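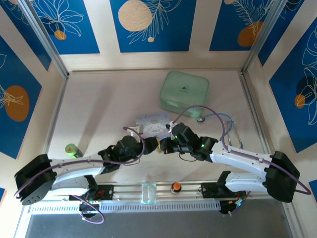
How many pages does the Mukeslow crossover need before the main issue ships? 27, counting the recap spread.

October, notebook, afternoon. Lettering on the prologue is done up to the Hunditport siege. Balloons on the two council pages still crowd the art, so I cut the captions again.
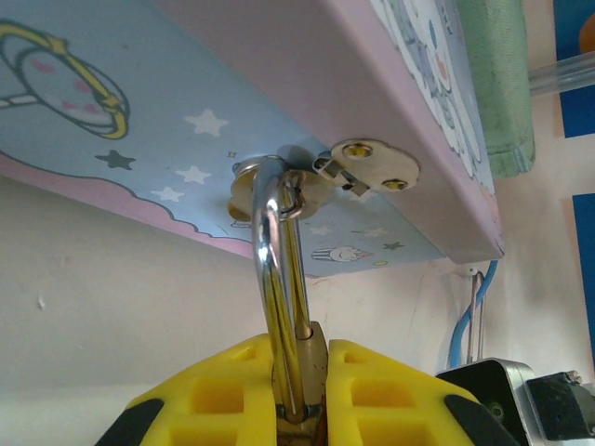 Davgate wants the print run set at 2,000. Preorders stand at 561. Ng variant cover: blacks too heavy on the second proof, redo before the file goes out.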